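软包装材料 第三讲
塑料薄膜:厚度、折叠、光学与透过

课程编号 2604
讲义编写:Theerawat Bunnag,Szabolcs Vörös
2024年6月修订

本讲内容:3.1 聚烯烃薄膜的种类;3.2 吹膜与取向;3.3 厚度与面密度;3.4 弯曲刚度与起皱;3.5 拉伸与撕裂;3.6 光学性质;3.7 印刷与表面处理;3.8 透过性;3.9 热封;3.10 习题。
预备知识:第一讲(聚合物的结晶)、第二讲(熔体流变)。符号表见讲义第136页。
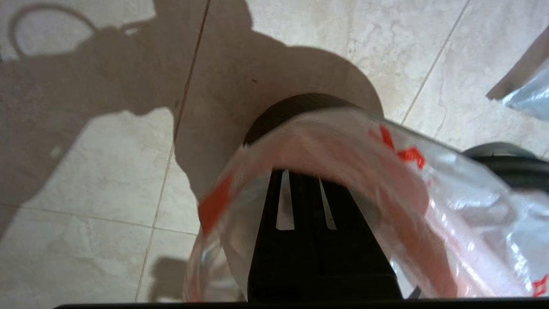
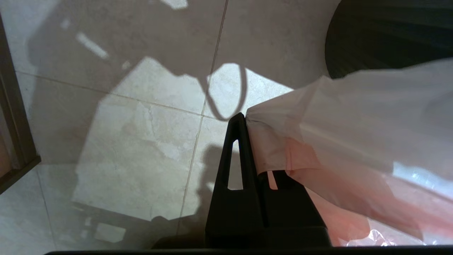

图3-1、图3-2 塑料袋薄膜的褶皱与折痕

3.1 聚烯烃薄膜的种类

包装袋用薄膜以聚乙烯(PE)和聚丙烯(PP)为主。二者均为半结晶聚合物,室温下处于玻璃化温度以上或其附近,非晶区具有一定的链段活动能力,宏观表现为柔韧。

低密度聚乙烯(LDPE)由高压自由基聚合得到,含长支链与短支链,密度通常在0.915至0.930 g/cm³之间。长支链使熔体具有较高的熔体强度和明显的应变硬化,膜泡稳定,适合吹膜。薄膜柔软,光泽较好,拉伸强度偏低。

线型低密度聚乙烯(LLDPE)由乙烯与丁烯、己烯或辛烯共聚得到,只有短支链。密度范围与LDPE重叠,但系带分子较多,抗穿刺和抗撕裂性能优于LDPE。熔体强度低,吹膜时膜泡易摆动,工业上常掺入一部分LDPE改善加工性。

高密度聚乙烯(HDPE)支链极少,结晶度高,密度在0.941 g/cm³以上。薄膜挺度高,搓动时声音明显,外观多为半透明乳白色。HDPE可以做得很薄而仍有足够的承重能力。

聚丙烯薄膜分为流延聚丙烯(CPP)与双向拉伸聚丙烯(BOPP)。CPP未经取向,热封性好;BOPP经纵向和横向拉伸,透明度与模量都高,单层BOPP热封困难,通常在表面共挤一层低熔点共聚物。

仅凭外观判断材料种类并不可靠。颜料、印刷层、厚度与层数都会改变观感。实验室鉴别以红外光谱和差示扫描量热(DSC)为准。LDPE的熔融峰在105至115 ℃,LLDPE在120至125 ℃,HDPE在128至136 ℃,等规PP在160至166 ℃。共混料会出现双峰或宽峰,读图时先看基线再看峰值,升温速率须在报告中注明。

3.2 吹膜与取向

吹膜过程中,熔体自环形口模挤出,内充空气使膜泡横向膨胀,牵引辊同时将其纵向拉伸。两个基本参数为:

吹胀比 BUR = D_b / D_d
牵引比 DDR = v_n / v_d

式中D_b为膜泡最终直径,D_d为口模直径,v_n为牵引辊线速度,v_d为熔体在口模出口处的平均速度。忽略熔体与固体的密度差,由体积守恒得到:

t = h / (BUR × DDR)

h为口模间隙,t为薄膜厚度。此式常用于工艺初算。若需较高精度,右侧应乘以熔体密度与固体密度之比。

膜泡压平后的折径(lay-flat width)W与膜泡直径的关系为:

W = π D_b / 2

生产背心袋和平口袋时,折径直接决定袋宽。折径200 mm对应的膜泡直径为127.3 mm。如袋侧有插边,则展开宽度应将插边计入,折径按展开宽度计算。

霜线(frost line)是膜泡上由透明转为略浑浊的环带,对应于结晶的起始。霜线位置受冷却风量、熔体温度和线速度影响。霜线过高时,熔体停留在可拉伸状态的时间长,球晶较大,雾度上升;霜线过低时,横向拉伸集中在很短的距离内完成,横向取向增加。

纵向(MD)与横向(TD)取向不平衡是多数吹膜的常态。增大BUR可以提高横向取向,减小纵横差异。HDPE吹膜采用高颈工艺,膜泡先以接近口模直径的管状上升一段距离,再快速膨胀,使纵向取向在膨胀前部分松弛。

3.3 厚度与面密度

面密度m与厚度的关系:

m = ρ t

取ρ = 920 kg/m³,t = 20 μm,则m = 18.4 g/m²。工厂多以称重法反推平均厚度,原因在于薄膜太薄时接触式测厚的相对误差大,测头压力本身就会使软膜产生压缩变形。

称重法步骤:
(1)用裁样器裁取面积已知的圆片或方片,样片边缘应无毛刺。
(2)在标准温湿度下放置至恒重。聚烯烃吸湿极少,放置的作用以消除温差和静电为主。
(3)称量,精确至0.1 mg。
(4)以密度梯度管或浮力法所得密度换算。

填充碳酸钙或含钛白粉的薄膜,密度与纯树脂差别较大,不能套用树脂手册数值。

厚度均匀性以沿横向各测点的标准差与平均值之比表示。横向厚度分布的周期性成分常来自口模调节螺栓的间距或风环的局部堵塞,作厚度展开图后可以识别。使用旋转机头或摆动牵引可将厚薄点分散到整个卷宽上,卷面因此较平,但薄膜本身的厚度偏差没有减小。

3.4 弯曲刚度与起皱

薄膜的弯曲刚度(单位宽度)为:

B = E t³ / [12 (1 − ν²)]

取E = 200 MPa,ν = 0.4,t = 20 μm,有:

B = (2.0×10⁸ × 8.0×10⁻¹⁵) / (12 × 0.84) = 1.59×10⁻⁷ N·m

面内拉伸刚度为:

S = E t = 4.0×10³ N/m

两者量纲不同,需引入特征长度L才能比较。取无量纲数(Föppl–von Kármán数):

γ = S L² / B = 12 (1 − ν²) (L / t)²

L = 0.2 m时,γ的数量级为10⁹。γ越大,薄膜越倾向于以弯曲代替面内拉伸来适应变形。由此可以解释塑料袋受到局部夹持或下垂时的典型形态:大部分面积近似可展曲面,变形集中在少数折脊和顶点处。

折脊(ridge)与顶点(d-cone)的区别如下。顶点是近似锥面的汇聚处,尖端附近的曲率受厚度限制。折脊连接两个顶点,脊线上曲率最大,并伴有面内应变。对于弹性薄板,单条折脊的能量与长度X的标度关系为:

U_ridge ~ B (X / t)^(1/3)

顶点能量与尺寸的关系是对数型的,增长缓慢。大尺寸薄膜揉皱时,弹性能主要储存于折脊。

实际聚烯烃薄膜在折脊处往往超过屈服应变。折痕半径r处的表面应变近似为:

ε = t / (2 r)

若屈服应变取0.1,则t = 20 μm时对应的半径为100 μm。半径小于此值的折叠会留下永久折痕。聚乙烯具有黏弹性,折痕角度在卸载后随时间缓慢回复,回复量与加载时间的对数大致呈线性,测量时应规定保持时间与读数时间。

受拉薄膜的平行皱纹是另一类问题。宽薄膜两端夹紧后沿长度方向拉伸,中部因泊松收缩受到夹持端限制而产生横向压应力,形成与拉力方向平行的皱纹。皱纹波长为:

λ = 2 √π (B / T)^(1/4) L^(1/2)

T为单位宽度拉力,L为夹持端之间的长度。以上例的B,取T = 20 N/m(对应应力1 MPa),L = 0.2 m,得λ = 15.0 mm。

推导要点:弯曲能随波长减小而增大,拉伸能随波长增大而增大,总能量对波长取极小值,同时以横向长度多余量作为约束条件。完整推导留作讨论课内容。

注意事项:
该式假定材料线弹性、各向同性,拉伸应变较小。
纵横模量比大于2的薄膜应改用正交各向异性板的刚度。
热封边、印刷层和插边均引入局部刚度,皱纹常终止于这些位置或由此发出。

3.5 拉伸与撕裂

拉伸试验常用宽度15 mm的长条试样,分别沿MD和TD裁取。断裂力F与名义强度σ的关系:

F = σ b t

σ = 24 MPa,b = 15 mm,t = 20 μm时,F = 7.2 N。裁样刀口的缺陷对结果影响显著,同一组试样中若有自夹具处断裂者,应作废并补样。

聚乙烯薄膜的应力应变曲线一般分为四段:初始弹性段、屈服、冷拉平台、应变硬化。LDPE的屈服不明显,有时以切线法确定屈服点。HDPE屈服明显,细颈沿试样扩展。MD取向强的薄膜在MD方向上模量较高,断裂伸长率较低,TD方向则可能在较低应力下开始冷拉。

撕裂强度用埃莱门多夫摆锤法或裤形试样法测定,两种方法的应变速率相差很大,结果不可互换。MD取向过强的薄膜沿MD易撕开,表现为直线撕裂。包装设计有时利用这一特性制作易撕口。需要抗撕裂的袋体则应提高BUR,或改用LLDPE含量较高的配方。

落镖冲击试验给出使半数试样破坏的镖重。该方法对厚度、凝胶颗粒和样膜夹持张力敏感。比较不同配方时,厚度应一致;以厚度归一化的落镖值只在厚度相近时有参考意义。

手提袋的承重失效多发生在提手根部。圆角半径过小会造成应力集中。提手切口的毛刺起裂纹源作用,刀模磨损后承重合格率下降。动态提吊试验以规定振幅和频率反复加载,比静载更接近搬运条件。

3.6 光学性质

3.6.1 反射与透射

垂直入射时,单个界面的反射率由菲涅耳公式给出:

R = [(n − 1) / (n + 1)]²

聚乙烯取n = 1.51,R = 0.0413。忽略吸收与散射,考虑两表面间的多次反射,按强度非相干叠加,单层薄膜的透射率为:

T₁ = (1 − R) / (1 + R) = 0.921

N层相互分离、层间有空气的薄膜叠合,透射率为:

T_N = (1 − R) / [1 + (2N − 1) R]

N = 4时T₄ = 0.744。同一种薄膜折叠后,重叠部分比单层部分暗,反射则增强。若层间贴合紧密或有液体填充,界面反射大幅减弱,上式不再适用。

3.6.2 雾度与清晰度

雾度定义为偏离入射方向2.5°以上的前向散射光通量与总透射光通量之比。散射来自两个部分:表面粗糙度引起的外雾度,以及晶区与非晶区折射率差、填料、凝胶等引起的内雾度。

区分方法:在薄膜两面涂覆折射率相近的油,再夹于两片玻璃之间测量,所得为内雾度;总雾度减去内雾度为外雾度。普通LDPE吹膜中外雾度占多数,表面粗糙来自熔体弹性回复和结晶过程。

清晰度考察小角散射,表示透过薄膜观察细节的能力。两种薄膜雾度相同,清晰度可以不同。用于展示内装物的包装应同时规定两项指标。

3.6.3 镜面高光

褶皱薄膜上的亮斑和亮线是局部表面法线恰好满足镜面反射条件之处。平整薄膜只在一个观察方向上出现强反射;起皱后法线方向分布变宽,各方向均可能看到窄小的高光。折脊处沿横脊方向曲率大,沿脊线方向曲率小,高光因而呈细长条状。光源面积越小,高光边缘越锐利。

光泽度须在平整绷紧的试样上测定,夹样不平会使读数偏低且离散。PE薄膜多用45°角,BOPP等高光泽薄膜多用20°或60°角,依所用标准执行。

3.6.4 印刷层的叠加

半透明油墨可视为滤光层。按比尔定律,透射率以指数形式随墨层光程衰减,N层相同墨层叠加时:

T(λ) = T_f^N × 10^(−N A(λ))

T_f为不含油墨时单层薄膜的透射率(此处忽略层间多次反射),A为单层墨膜吸光度。A随波长变化,层数增加时颜色的饱和度与明度一同改变。墨层浅淡或位于数层半透明薄膜之后时,背景散射光掺入,观感偏浅偏灰。测色应规定衬底,常用白色与黑色衬底各测一次。

3.7 印刷与表面处理

聚烯烃表面能低,未处理表面的润湿张力在30至32 mN/m,溶剂型油墨通常要求38 mN/m以上,水性油墨要求更高。电晕处理在表面引入羰基、羟基等极性基团。处理效果随存放时间衰减,原因包括低分子量氧化物迁移、链段翻转,以及爽滑剂析出。

达因液测试读数为液膜在规定时间内不收缩的最高一级。此法简便,但液体会污染表面,测过的位置不得再用于附着力试验。

爽滑剂以芥酸酰胺和油酸酰胺最常见。二者与聚乙烯相容性有限,冷却后逐步迁移至表面,摩擦系数随之下降。油酸酰胺迁移较快,芥酸酰胺迁移较慢而热稳定性较好。爽滑剂过量时油墨附着力与热封强度均下降。

抗粘连剂为二氧化硅或滑石粉一类细颗粒,使膜面产生微小突起,减小层间实际接触面积。用量增加,雾度上升。袋口难以搓开多与粘连有关,应先检查卷取张力、卷取温度及电晕面是否相对,再考虑调整配方。

柔性版印刷常见缺陷:套印偏差、网点扩大、鬼影、墨层龟裂。薄膜受张力伸长后再印刷,张力释放会使图案纵向缩短,重复长度应按张力状态修正。

3.8 透过性

稳态下,气体通过均质薄膜的透过量为:

Q = P A Δp τ / t

P为透过系数,A为面积,Δp为两侧分压差,τ为时间。透过系数等于扩散系数与溶解度系数之积:

P = D S

聚乙烯为非极性材料,阻隔水蒸气能力较好,阻隔氧气能力较差。结晶区视为不透过,结晶度升高使有效扩散路径变长、可溶解体积减小,因此HDPE的透过系数低于LDPE。

多层结构按阻力串联计算:

t / P = Σ (t_i / P_i)

阻隔层的贡献往往占总阻力的绝大部分,外层聚烯烃的厚度对透氧量几乎没有影响。乙烯-乙烯醇共聚物(EVOH)受湿度影响显著,应置于结构内部,以聚烯烃层隔湿。

温度影响服从阿伦尼乌斯形式:

P = P₀ exp(−E_p / RT)

外推时温度区间内不得跨越玻璃化转变或熔融。透湿率的标准测试条件常为38 ℃、相对湿度90%,与实际贮存条件不同,换算前须确认活化能来源。

针孔的影响需单独考虑。薄膜反复揉折后在折痕交点处可能产生针孔,对高阻隔结构而言,少量针孔即可使透过量上升数个数量级。耐揉折试验以规定的扭转与压缩行程反复作用于筒状试样,之后用染色液检出针孔。

3.9 热封

热封过程包括表面熔融、润湿、链段跨界面扩散、冷却再结晶四个阶段。三个工艺变量为温度、时间与压力。达到所需界面温度后,压力只需保证紧密接触,继续加压会使封边变薄。

热封曲线以封口强度对封刀温度作图,特征点包括:
起封温度:强度达到规定值的最低温度。
平台区:强度基本不随温度变化。
平台末端:过度熔融,封边变薄,强度下降。

破坏形式应与强度一并记录:剥离、封边根部断裂、膜体断裂、分层。剥离说明界面扩散不足;根部断裂多由封边过薄或熔料挤出造成缺口引起。

热粘强度指封口尚未冷却时的强度,对立式充填机尤其重要,物料落下时封口仍处于高温。窄分子量分布的茂金属LLDPE起封温度低,热粘性能好。

平口袋的底封与侧封工艺不同。底封以加热刀压合,封线距切线有一小段距离;侧封以热刀同时熔断与封合,边缘形成圆珠状熔料。珠形不规则时强度离散增大。

3.10 习题

1. 口模间隙1.2 mm,BUR = 2.5,目标厚度20 μm,忽略密度差,求DDR。若熔体密度取760 kg/m³,固体密度取920 kg/m³,DDR应修正为多少?

2. 将3.4节算例中的厚度改为40 μm,其余不变(应力仍为1 MPa),求B、T与λ。说明λ随t变化的幂次。

3. 证明N层分离薄膜的透射率公式。提示:先求两层组合的总反射率与总透射率,再用归纳法。

4. 某三层结构,两外层为LDPE,各30 μm,中间层为EVOH,5 μm。设EVOH的透氧系数为LDPE的万分之一,求中间层占总阻力的比例。

5. 代号Plirkum与Sonura的两种试样膜雾度均为8%,内雾度分别为2%与6%。哪一种更可能通过改变口模温度和冷却条件得到改善?写出理由。

6. 代号Jaidee的试样膜MD断裂伸长率远低于TD,沿MD直线撕裂。列出两项可调整的工艺参数,并说明各自对折径和厚度的影响。

7. 观察图3-1与图3-2,各选一处褶皱,绘草图并标出曲率较大的方向。图中没有比例尺,不要求给出尺寸。

8. 设计一组试验,比较保持时间对折痕回复角的影响。列出需控制的变量、试样数量的确定依据及读数时刻。

答案提示
第1题:不作修正时DDR = 24;修正后为19.8。
第2题:B = 1.27×10⁻⁶ N·m,T = 40 N/m,λ = 21.2 mm,λ与t的1/2次幂成正比(应力恒定时)。
第4题:LDPE总阻力与EVOH阻力之比为60∶50000,中间层占99.88%。

习题2、3、6提交书面解答,第8题在讨论课上口头报告。第四讲(复合与涂布)讲义于8月发放。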